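Search this blog Search Go

On the Readiness of Machines for Ordinary Work

Readers of this blog have asked, on more than one occasion, whether a household or a small workshop should plan for the arrival of a general-purpose robot. The question deserves a careful answer. My own position has changed since I first wrote on the subject, and I set out the present state of it here.

In August I spent a week at Skalbridge, where Mareike Teuber directs a small program on manual tasks. The program does not concern itself with walking machines or with conversation. Its interest lies in chores: sorting, wiping, folding, putting an object back where it belongs. Ms. Teuber maintains that such work is the proper measure of the field, and after a week of watching I am inclined to agree with her.

The rack exercise occupied most of my second day. Its terms are simple. Test tubes must be taken up and placed in a rack, upright and without damage. A child of six can be taught to do it in a minute. For a machine it combines several difficulties, among them a smooth round surface, a narrow opening and contents that can be seen through the wall of the tube.
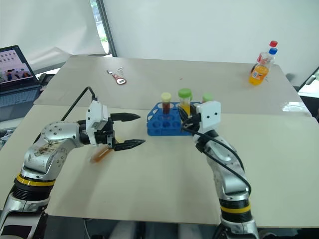 Two arms at the blue rack, with an orange tube near the table surface below the left gripper.

The point I wish to draw from this exercise concerns supervision. Filipa Figueiredo, who keeps the program's records, showed me a series of 50 attempts made under one setting of the lights. The results were respectable. She then showed me the series that followed a change in the lights, and they were much less so. A person stood by throughout both. Any household considering such equipment must ask who that person will be, and at what hour of the evening.

The position on the shop floor is somewhat better. At the Ikar works in Gouveia, Afonso Azevedo has given one bench over to automatic sorting of small fittings. The parts arrive in the same tray, facing the same way, and the bench handles 1000 of them in a shift. He was frank that the tray did much of the work. When a supplier altered its packing, the bench stood idle until the tray had been made again.

Laurinda Calado, who ran a hotel laundry for many years, wrote to me after my previous post to object that folding sheets had been mechanized long ago. She is correct, and I accept the correction. Large flat pieces in great quantity have suited machines for generations. A basket of mixed socks and children's shirts remains a different matter.

My advice is therefore unchanged for the home and slightly revised for the workshop. Where the task is narrow and the supply of parts is steady, a trial may be justified. I intend to return to Skalbridge when the program begins its work on dishes.

Simão Valente

65 shares Leave a comment

Contact | Copyright Simão Valente. All rights reserved. | Back to top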